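Flumura Open Day: your questions, more or less answered

When is it?
Mon 13 April, in the Eltberg building. Doors open when Nelu Jitaru finds the key.

Will I see a real robot?
You will see a simulated one on a big screen. It does the same chores we plan to give the real arm, and breaks far less crockery.

What does it do all day?
Mostly it picks things up.

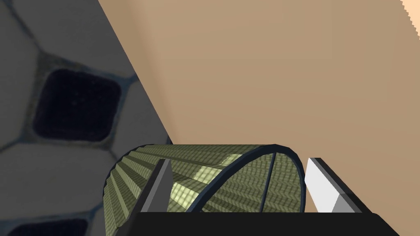 Grasping is the bulk of the demonstration, and visitors are usually surprised by how long we can talk about it. The program has 2,196 objects to choose from, few of them glamorous. A green mesh basket on its side, held between two fingers, gets a good ten minutes from Nelu, who has views on rims. Bring a biscuit.

Can I have a go?
Yes. There are 70 slots at the Sonon desk, first come, first served. Children may queue. So may professors, who push in more.

Is there anything harder than baskets?
Doors. Getting the fingers either side of a round knob is the polite part. After that there is the turning, and the pulling, and the questions from the back row. We have run the door task 2,000 times and would still not let it show you out. 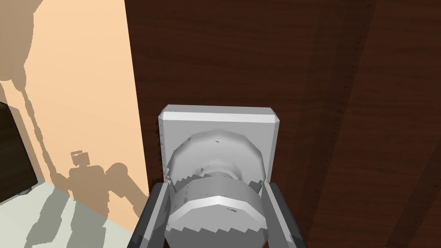 Where do I park?
Behind Benmoussa, not in front of it. They have asked us twice.

Is there lunch?
There is a kettle.

Related
Getting to Eltberg by bus
Last June's open day: what we changed
Book a school visit
Sonon desk: rules for drivers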